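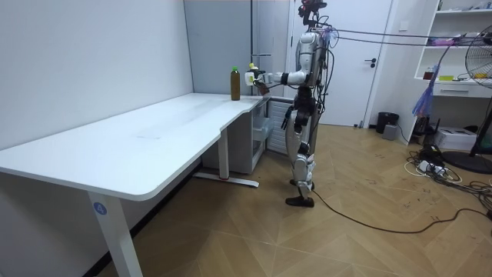 *Akuno at the desk in the project room, with the yellow-capped bottle in its hand.*

## Visit to the Gallcombe robotics club, November

Four of us from the Talebi evening class went over to Gallcombe College to see what the robotics club has been doing this term. Kourosh Nikzad met us at reception and took us up to the project room.

The club has a full-size humanoid, which the students call Akuno. This term's project is bottle handling: pick up a drinks bottle, move it, and put it down upright where you were asked to. The students work in teams of three and each team gets six sessions with the robot. Between sessions they write up their logs and mark their own runs.

Yasaman Kazemi explained the arm side to us. Her team began with boxes and moved on to bottles after half-term. Round, narrow things are harder, she said, and clear plastic is the worst of the lot for the vision software, so they have been training on different bottles with different coloured caps.
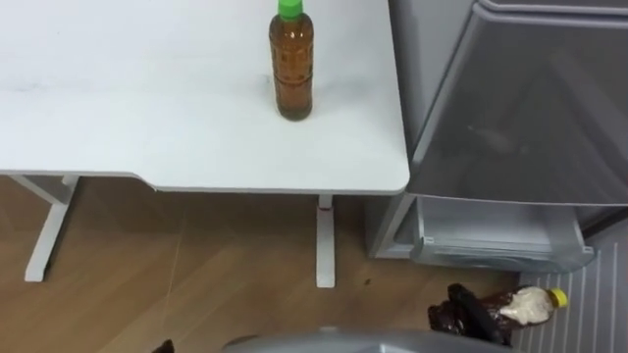

The other half of the project is finding things. A bottle on a tabletop is one job and a bottle lying on its side at floor level is another, and so far the teams have only been marked on the first. Janaína Sampaio is writing the part that decides which bottle to go for when there is more than one. She wants it finished before the spring show. She has 2,000 labelled pictures to work from and would like more.

We asked about cost. The college pays for the room and the club raises its own money for spares, mainly finger parts and cables.

Tea was in the canteen afterwards. Kourosh said evening class members can sit in on a session if they write to him first. Parvaneh has his address. Wear flat shoes, and leave bags in the lockers downstairs.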